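Hikano Parts Wear Notes

Hikano is a set of written inspection notes on painted and bare sheet metal in storage use. Each record covers one container or shelf panel and gives the finish, the location of wear and the repair history where known. The notes were compiled by Stanisława Szulc for the Kocsis parts store and are kept as plain text.

Contents

records.csv: 231 rows, one per inspected item
terms.txt: definitions of scuff, chip, scrape and bare patch
sites.csv: storage locations, keyed by site code

Version 2 merges the Postier notes into the main table. Of the 231 rows, 107 have a repair history. The rest leave that field blank. A blank means unknown and should not be read as "never repaired."

Fields

item_id: integer, stable across versions
finish: painted, bare or mixed
wear_zone: floor, wall, rim or seam
note: free text, 200 characters maximum

Items with wear in more than one zone list the zones separated by semicolons. The order carries no meaning.
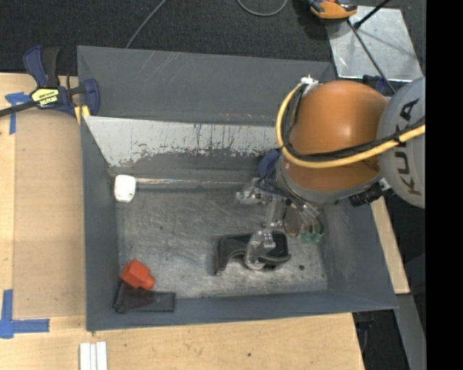 Known issues

Early rows use "scratch" for both scuffs and scrapes. They were left as written. Site codes beginning with P come from Postier and do not match the Prarenix floor plan. Encoding is UTF-8; older exports drop the accent in the compiler's name.

The next revision is planned for January. Corrections should cite the item_id and the version number.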